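Workshop notebook, 21 June 2020

Sunday, quiet, and I have the potting shed to myself, so this gets written up properly for once.

The Careck pear first, as I know Milagros Lagos will ask. It has set fruit on the old wood again, all along the south side of the wall, and hardly anything on the new arms we tied in over winter. I went along with a ladder and thinned each cluster to a single fruit where I could reach. The top tier I left alone – my knees and that ladder are not friends. There's canker on one of the lower arms, close to the trunk, and I cut it back to clean wood and put the prunings straight in the burn bin. Please don't compost them!

The Ullthorpe cuttings are more cheerful. We stuck 300 of the fig and the mulberry between them, and the figs are rooting like mad while the mulberries sit there and sulk. I tipped out a couple of mulberry pots to look and the bases have callused nicely but there's no root yet. I'm leaving the mist on and the shade cloth up until July and then I'll decide. If anybody wants to try the thicker wood from the Daza tree next time, I'm all for it (I think we took ours too thin and too late).

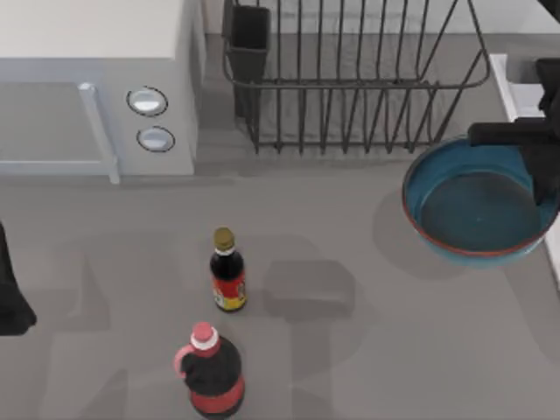

Microwave and its two knobs, computer render.

Potting mix. I'm on the new recipe for the young vines, with more grit and less leaf mold, and it drains so much better that I've had to change how I water. A slow soak in the morning, then leave them be. The ones by the door dry out first and will want a second go on hot days. We have 600 of the small square pots left on the shelf, plus a stack of the deep ones behind the wheelbarrow, so no need to order yet.

Labels! Half the pencil ones from last year have washed off on the Curnham row and I spent far too long this afternoon matching leaves against the planting book. I'm fairly sure of the first bench. The second bench I would not swear to, and I've tied a bit of red string on every pot I had to guess at. Please leave the string where it is until the fruit tells us who's who.

Also had a look at the old vine itself. Plenty of growth, and I pinched out the side shoots two leaves past each bunch the way the book says. Some mildew on the leaves nearest the glass, just a dusting, so I opened both end vents and took off the worst. The propping stick on the top vent has split and needs replacing before the next windy day.

For Monday: sharpen the grafting knives, sweep under the mist bench, find out who has the long hose. And ask Milagros if she still wants the spare mulberries, assuming we ever have any.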